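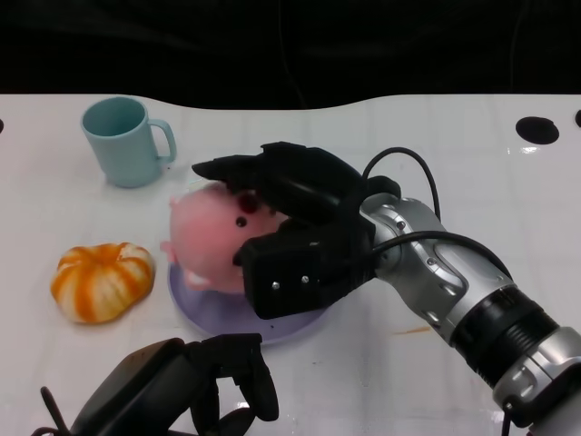 # 九月の台所から：プラムのだんご

Funstead料理教室だよりをお読みくださいまして、ありがとうございます。今月は、私の母が秋になるとかならず作りました、プラムのだんごについて書きます。ルーマニア語では「ガルシュテ・ク・プルネ」と言います。「ガルシュテ」はだんご、「プルネ」はプラムの意味です。じゃがいもの生地でプラムを一つずつ包み、ゆでて、いためたパン粉をたっぷりまぶします。甘い料理ですけれども、私の家ではデザートではありませんでした。豆のスープを一杯飲んで、そのあとはだんごだけを食べる、という晩ごはんでした。

日本に来て最初の秋、私はこれを作って大きな失敗をしました。新じゃがいもを使ったからです。生地がいつまでも手にくっつき、小麦粉を足して、また足して、最後はゴムのように固いだんごになりました。夫は「おいしいです」と言いましたが、二つ目には手を出しませんでした。 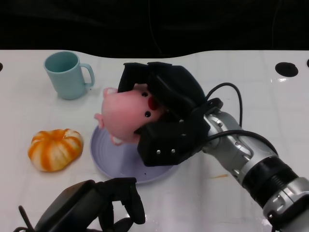 そのあと何度も練習して、いまは男爵いもに決めています。メークインでもできないことはないのですが、水分が多いので粉がたくさん必要になります。じゃがいもは皮をつけたまま、丸ごとゆでてください。切ってからゆでると水を吸います。つぶすのは熱いうちに、粉をまぜるのは冷めてから。この順番は、母から電話で三回も注意されました。

プラムの話もさせてください。ルーマニアのプラムは細長くて、皮が濃い紫色で、種が簡単にはずれます。日本の丸いすももは果汁が多く、ゆでている間に生地が破れることがあります。九月でしたら、生のプルーンが店に出ますので、それを選ぶと失敗が少ないです。私は駅のむこうのVinderという八百屋で買います。少し固いものがよいです。やわらかく熟したものは、そのまま食べたほうが幸せだと思います。

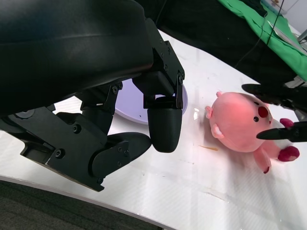
**Brândușa Roman**

## 材料（だんご12個分）

- じゃがいも（男爵）　500 g
- 小麦粉（薄力粉）　200 g
- 卵　1個
- 塩　ひとつまみ
- 小さめの生プルーン　12個
- 砂糖　小さじ3（プルーンの中に入れる分）
- シナモン　少し
- パン粉　100 g
- バター　60 g
- まぶすための砂糖　大さじ4

## 作り方

1. じゃがいもを皮つきのままゆでます。竹串がすっと通りましたら、皮をむいて、熱いうちにつぶします。だまが残らないように、できれば裏ごしをします。平らな皿に広げて、完全に冷まします。
2. プルーンは縦に切りこみを入れて、種を出します。二つに切りはなさないでください。中に砂糖とシナモンを少しずつ入れて、とじます。
3. 冷めたじゃがいもに卵と塩をまぜ、小麦粉を二回に分けて加えます。こねすぎないで、まとまったらすぐにやめます。
4. 台に粉をふり、生地を1 cmぐらいの厚さにのばして、12枚の四角に切ります。一枚にプルーンを一つのせ、角を集めて包み、手のひらで丸めます。
5. 大きな鍋にお湯をわかして塩を少し入れ、だんごを静かに入れます。底につかないように、木のへらで一度だけそっと動かします。浮いてきてから、弱めの火で5分ゆでます。
6. ゆでている間に、フライパンでバターを溶かしてパン粉をいためます。きつね色になりましたら火を止め、砂糖をまぜます。
7. だんごをあみですくい、お湯をよく切って、パン粉の中でころがします。

できたてはプルーンの中がとても熱いです。お子さまには、半分に割ってからあげてください。

## よくいただく質問について

教室のみなさまから「前の日に作っておけますか」とよく聞かれます。生地だけを前の日に作るのは、おすすめしません。じゃがいもの水が出て、朝にはべたべたになっています。そのかわりに、包んだだんごをゆでないで冷凍することはできます。粉をふったバットにはなして並べて、固まりましたら袋に移します。私はPakixの袋を使っていますが、ふたがきちんとしまる袋でしたら何でもかまいません。ゆでるときは解凍しないで、凍ったままお湯に入れます。浮いてから8分ゆでてください。

パン粉は、細かいもののほうがよくつきます。日本の生パン粉はふわふわで、フライにはすばらしいのですが、だんごからはすぐに落ちてしまいます。私はかわいたパン粉を袋に入れて、めん棒でたたいて細かくします。くるみをきざんでまぜる家もあります。私の叔母はそうしていました。母は「あれはだんごではなくてケーキです」と言って、みとめませんでした。
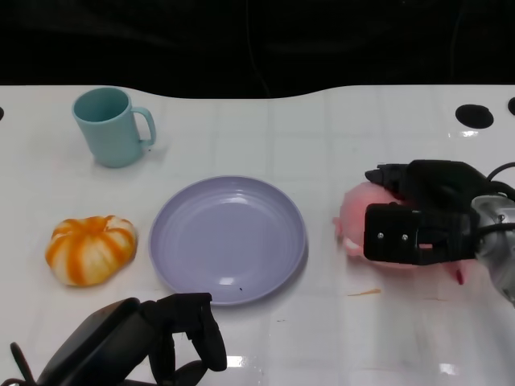

残っただんごは、次の朝にバターで焼きなおすとおいしいです。フライパンにふたをして、弱火でゆっくりあたためて、最後にふたを取ってこんがりさせます。プレーンヨーグルトか、サワークリームをそえてください。私はじつは、こちらのほうが晩ごはんのときより好きです。

小麦粉を米粉にかえて作ってみたい、というお手紙もいただきました。一度ためしましたが、私のやり方では、ゆでている間に半分がくずれました。じょうずにできた方がいらっしゃいましたら、どうか分量を教えてください。

今月の実習では、このだんごを二人一組で作ります。場所はいつものMagañaの二階の台所です。参加費は材料代をふくめて、お一人4,000円です。エプロンと、持ち帰り用の容器をお持ちください。じゃがいもは私が先にゆでて冷ましておきますので、つぶすところから始められます。卵や小麦のアレルギーがある方は、お申しこみのときにお知らせください。

来月はかぼちゃのパイの予定です。生地をのばすための長いめん棒が足りませんので、お持ちの方は貸していただけますと助かります。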